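Pegs keep slipping on my old upright after it moved house, retune or repair?
Posted in Home & Hobbies > Musical instruments

toprak_and_tea
So I inherited my aunt's upright piano in February (a Rurura, I'd never heard of them either) and it came across town in a van with two guys and a lot of swearing. I let it sit for a few weeks like everyone told me to, then paid a tuner, and it sounded gorgeous for maybe ten days. Now the octave below middle C has gone sour again, and one note in particular drops so fast I can hear it from one evening to the next.

The tuner told me over the phone that the tuning pins might be loose and that I should "think about what the piano is worth to me." Which, ok, a lot? But I also don't have a huge budget. I've been quoted 400 just to come back and treat the bad section, and I can't tell if that's money well spent or money down a hole. It lives against an inside wall, no radiator near it, but the house does get really dry when the heat is on.

Has anyone been through this? I only play for myself, mostly hymns and some easy ragtime, so I don't need concert pitch. I just want it to stop sounding like a saloon!

Yiğit Kozan
Oh, I've been right where you are. Mine was an Olska upright from a church sale and it had exactly 7 bad pins, all bunched together in the tenor. I panicked and nearly put it out on the curb.

First thing, buy a cheap humidity gauge and leave it on top of the piano for a couple of weeks before you pay anybody. Write the number down morning and evening. If it's swinging all over the place, the wood around the pins is shrinking and swelling right along with it, and you could tune that thing every month and still be unhappy. I run a little room humidifier from the first cold snap until spring and it made more difference than I expected – the top end settled down on its own, pretty much.
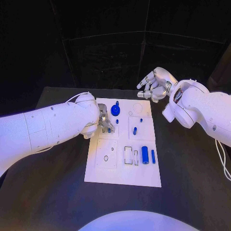
Then for the pins that are truly loose, ask the tuner about going up a size. They back the old pin out, put a slightly fatter one in the same hole, and it grips again. It's a normal repair and on a handful of notes it shouldn't take all day. Some people use thin glue around the pin instead, and that's cheaper. My guy did glue on five of mine and oversized the two worst ones, and they've all held for three winters now.

Please don't try hammering them in deeper yourself. I read that on some forum and had the hammer in my hand before my wife talked me out of it. The string is under a lot of tension and you can crack things you can't see.

One more thing to ask: get them to put the wrench on every pin and tell you how many feel weak. If it's just the one section, I'd pay the 400 and enjoy your hymns. If it's the whole piano, that's a different conversation.

caninside_mom
sell it and get a digital. I did and I can play at 2 am with headphones on. never going back

toprak_and_tea
Thank you Yiğit! Gauge is ordered. I'm going to ask about the glue for most of them and the bigger pin for that one awful note. And sorry caninside, it was my aunt's, so it's staying put.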